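Plesden sounder

The Plesden sounder is a small telegraph sounder, the clicking half of a landline Morse set, and I've had a soft spot for them ever since I bought one in a box of odds and ends (the box also had three dead relays in it, which I kept). It takes its name from Plesden, the town where the Pridesine works turned them out. An electromagnet pulls down a brass lever, the lever hits a stop, and you get a good loud clack – no tone at all, just a clack on the way down and a lighter one on the way up.

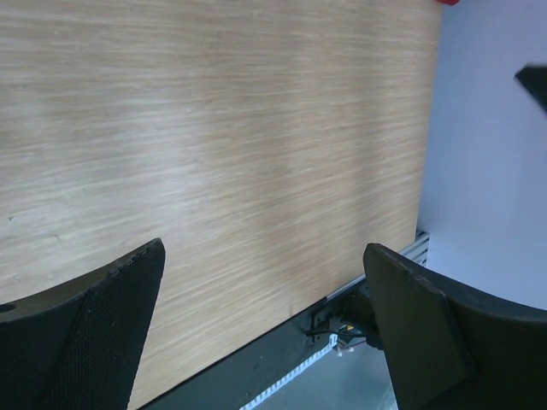 How do you read Morse from clicks with no tone?
You listen for the gap between the down click and the up click. A short gap is a dot and a longer one is a dash, and your ear picks it up sooner than you'd expect!

Most of the ones I've come across are wound to 50 ohms, though there's a 200 ohm version meant for longer lines. Check with a meter before you hook one up, and don't trust the label on the base. Mine had been rewound by somebody and the label never caught up.

The later Atanasov pattern has a heavier lever and a locking nut on the spring screw. I prefer the older spring myself, but it does wander, and you'll be tweaking it whenever the weather changes colour.

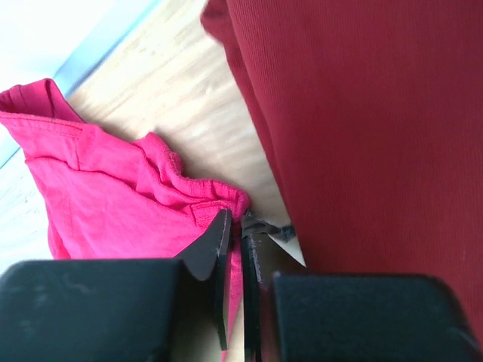 Pink garment and dark red cloth on a pale wooden surface.

Adjusting one is mostly patience. Start with the air gap, close it until the lever only just clears the magnet, then back off the spring until the clicks sound even. A strip of thin paper makes a decent gauge. 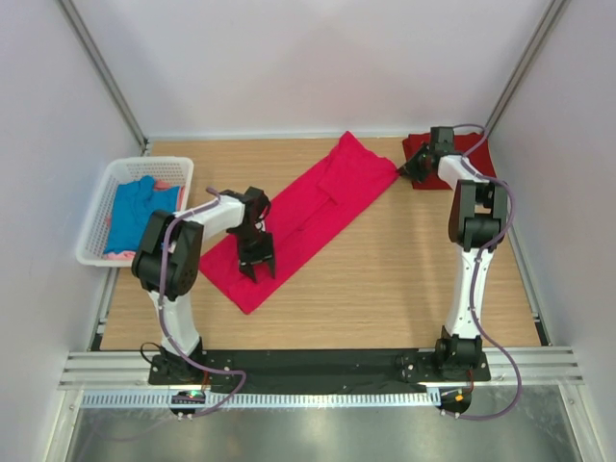 Once the gap is right, leave it alone and do the rest with the spring. The Lallby club set, a pair of sounders on one loop, was tuned this way, and it'll happily follow quite fast sending. Serial 782 is the highest number I've seen on a base, stamped just behind the terminals.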